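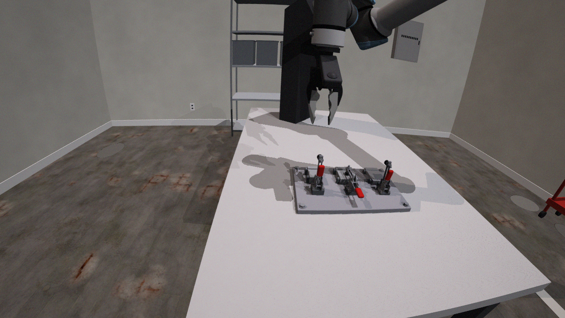 Clamp fixture cell in sim: three toggles, the middle one down, gripper open.

1/ Notes on the clamp state estimator in Kiani, our sim and planning stack. Short thread, mostly failure modes.

2/ Task: three toggle clamps in a row on one plate. Before the planner does anything it needs a state per clamp, open or closed. It used to read that straight from the simulator's joint values. No real cell will hand you those, so in June we took them out of the planner's inputs.

3/ The estimator now gets rendered RGB and the arm's joint positions. Output per clamp is a lever angle and a confidence. Below 0.60 confidence the planner treats the clamp as unknown and asks for another view.

4/ First version segmented the red grips and fit a line from grip to base. Fine for an upright lever. With the lever low, the grip is foreshortened from one side and the line fit flips sign.

5/ Fix: stop fitting in image space. Project the clamp model at 40 candidate lever angles, score each against the mask, keep the best two. If the two scores are close, confidence drops and step 3 takes over.

6/ Second problem was shadows. The arm throws a big one over a white tabletop, and its edge moves with every joint. Our old change detector saw that as the fixture moving. It replanned 193 times in one overnight batch. The plate is bolted in the model.

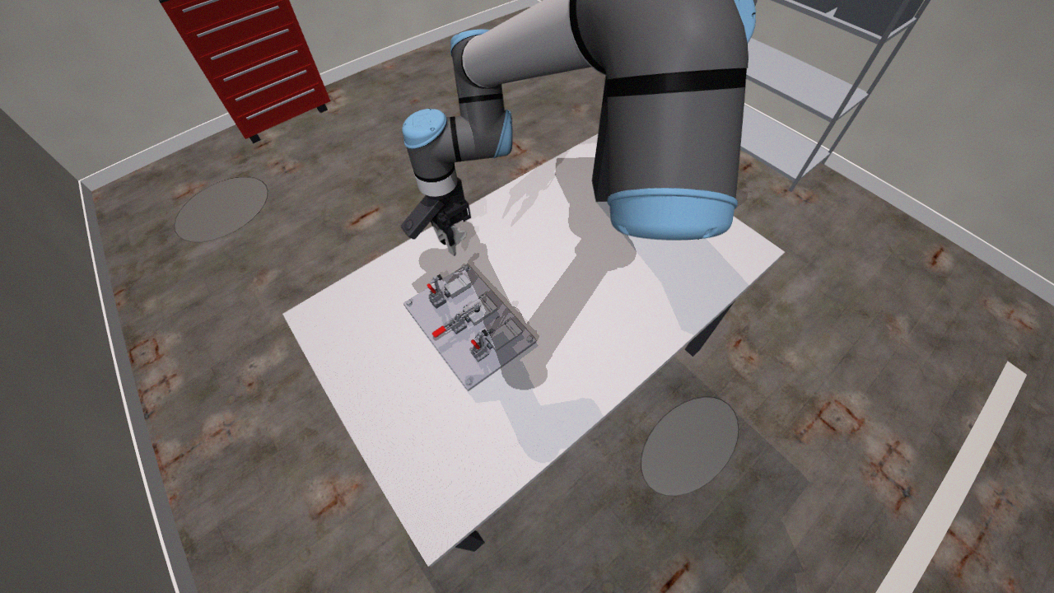
Same cell, other side. Arm shadow running down to the plate.

7/ We now render a predicted shadow mask from joint positions plus the known light and drop those pixels before differencing. Costs one extra low-res pass. False replans in the rerun of that batch: zero. The light is known in sim, so don't read too much into that.

8/ Planner side. A raised lever is an obstacle, a lowered one is a different obstacle. We were loading one collision mesh for both, the union of the two poses. Safe, but it blocked most of the approach corridors between neighboring clamps.

9/ The mesh is now swapped by estimated state. Unknown still gets the union. Median planning time over 50 start poses went from 2.1 s to 0.8 s, same machine, same seeds.

10/ Still open: half-thrown levers. The state label is binary and the angle isn't, and the mesh swap only looks at the label. Gurnham, our task layer, has the same assumption baked into its preconditions, so the change touches both repos.

11/ Also open: grip color. The segmenter leans on red far too much. Randomizing hue in training helped some. Replacing it with a depth cue is next.

12/ Config and the replay tool are in the Jandon branch, tagged 8 December 2025. If you replay old logs, turn the shadow pass off first. They don't store the light pose and it will mask the wrong pixels without a warning.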